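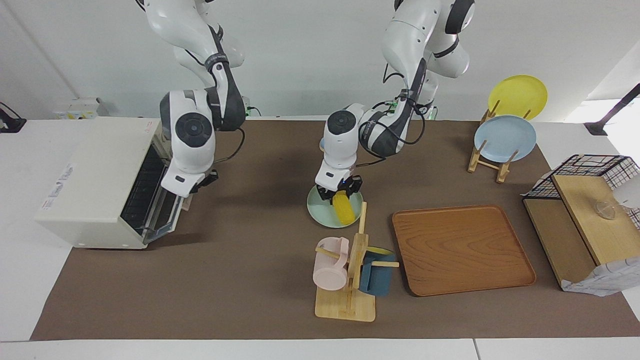 4.2 Family accounts and the record of resettlement

The interviews were held in two towns, Ellach and Seltach, where families displaced in 1947 were given plots in the years that followed. We spoke with 103 people in 80 households. Most were children at the time of the move, and a smaller group were born later and repeated what their parents had told them. The two groups are kept apart in the tables.

Bhattacharjee and Talukder found in their earlier study of the Vilham camp that people tended to date events by harvests and school terms. Our interviews show the same habit. Few speakers gave a calendar date for leaving home, but many could say which crop was in the field. We matched these remarks to the district crop returns, as set out in Figure 4, and could place most departures within a span of two or three weeks. The largest group falls in September.

The camp register lists some 3000 arrivals, of whom 800 were later moved to Ellach. It records the head of each household by name and the others only as a number. Widows who arrived with a brother-in-law were usually entered under his name – a practice that makes them hard to trace in the land files. In the interviews these women are named and their claims to plots are described at length.

Figure 4. Month of departure as given in interviews, by town, after matching with crop returns. Second-generation accounts are shown separately.

Differences between the towns are small and may reflect the older age of the speakers in Seltach. We return to the land files in Section 5.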